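Cómo comprobar si un brazo robótico puede recoger una mesa

Antes de gastar dinero en un brazo para tareas de casa conviene probar la tarea en simulación. La prueba que sigue es la que usamos en Kutine para decidir si un trabajo doméstico está al alcance de un brazo fijo con pinza de dos dedos. Lleva una tarde y no hace falta saber programar mucho.

Qué se necesita

Un ordenador con tarjeta gráfica, un simulador con física de contactos y un modelo del brazo. Nosotros trabajamos con Rosura, pero los pasos valen para cualquier otro.

Paso 1. Escribir la tarea en una frase

"Recoger la mesa" no sirve. "Coger la manzana y dejarla en el plato" sí, porque tiene un objeto, un destino y un final que se puede medir. Si la frase lleva dos verbos de movimiento, como mucho, va bien. Si lleva más, se divide.

Paso 2. Montar una mesa desordenada

Una mesa despejada da resultados demasiado buenos. Hay que poner cosas que estorben: una planta con hojas grandes, un libro, una botella, algo fino como un lápiz. Las hojas son útiles para la prueba porque tapan el objeto y la propia pinza, y ahí es donde se ve si el sistema calcula bien la posición.

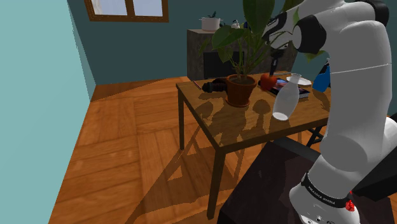
Gronow opina que en simulación la manzana se coge siempre y que en su cocina no se ha cogido nunca a la primera. La objeción es razonable. El rozamiento, el peso y la luz de una cocina no coinciden con los del modelo, y por eso la simulación sirve para descartar tareas, no para darlas por resueltas. Si el brazo falla aquí, en casa fallará más.

Paso 3. Repetir con cambios

Se hacen 20 intentos por tarea. En cada uno se mueve un poco el objeto y se cambia la dirección de la luz – las sombras duras sobre la madera confunden a bastantes modelos de visión. El resto se deja igual.

Paso 4. Apuntar los fallos por tipo

Conviene separar tres casos: no encuentra el objeto, lo encuentra pero lo golpea, lo coge y se le cae. El segundo es el más frecuente con objetos redondos. Una botella transparente suele caer en el primero.

Paso 5. Decidir

Con 2 fallos o menos, merece la pena pasar a un brazo real. Con más, se simplifica la tarea o se abandona por ahora. En la última tanda larga, en el taller de Ristham, hicimos 947 intentos con tareas de mesa. Las de fruta y cajas pasaron casi todas. Las de platos apilados y trapos, ninguna.

Para quien busque una respuesta corta: mover un objeto rígido de un sitio a otro ya es posible en muchas mesas. Recoger la cocina entera después de cenar, todavía no. Los parámetros de luz y rozamiento que usamos están en la página siguiente.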